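Sep 7, 2023
By Catherine Dow

Re: Rulton taproom, kitchen hours and the January menu

Thanks to everyone who replied about the kitchen. I have put Musa's message underneath with my answers after each part, so that people who missed it the first time can follow.

Musa Iyamu wrote:
> Can someone confirm what the kitchen is doing after the end of the month? The board outside still says food until nine, but I came in with my sister at ten past eight and was told it was bar snacks only.

The board is wrong and will be repainted. Hot food now stops at eight, except on quiz nights when Svatopluk stays on until nine. Bar snacks carry on until closing. If you have booked a table for later than half past seven, please ring first and we will tell you what can be done. You can order at the table and have it brought out later, but the order has to be in by eight.

> Also, is the fish pie gone for good? It was the main reason we came over from Dosbridge.

It is off for now. Our supplier at Prorness has stopped the smoked haddock in small boxes and we can't get through the large ones before they turn. Anneliese is trying a version with coley and a bit of smoked mackerel. If it works it will go on as a special before it goes on the menu proper. The mussels are staying, and so is the crab on toast, though the crab will go up by a pound.

> Are you still pouring the brown ale? The last two times it was the pale or nothing.

Yes, but we ran out. We brew 600 litres at a time and the last batch of brown went faster than planned after the Mackay took 14 casks for their reopening. The next one is in the tank and should be on the pumps in a fortnight. Until then there is the pale, the stout and a guest cider. Calum has asked me to say that the stout is the same recipe as last winter, as several people have told him it tastes different. He did change the yeast supplier, so they may have a point.

> Last thing, and I know it has come up before. Could we have a few tables kept back for people who walk in? By seven every table has a card on it, and half of them are empty.

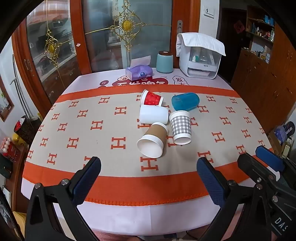
We talked about this at length. The dining room seats 36 when the back section is open, and from next week the tables by the window will not be bookable at all. For the rest, we will hold a booking for twenty minutes and then give the table away. Please don't be cross with the staff over it. If you are running late, a phone call is enough.

Two things Musa didn't ask about. The January menu will be shorter, with four mains and no children's section, though half portions of anything can be had on request. We would like suggestions for the vegetarian main by the end of the month. Last year's beetroot tart sold badly and won't be back.

And the supper club list now has 148 names on it, many of them people who have moved away or changed address. I will be sending a short message asking whether you want to stay on. If you don't answer it, I'll take you off, and you can always write to me to be put back.

Replies to the list are fine, or to me directly if it is about a booking.

Catherine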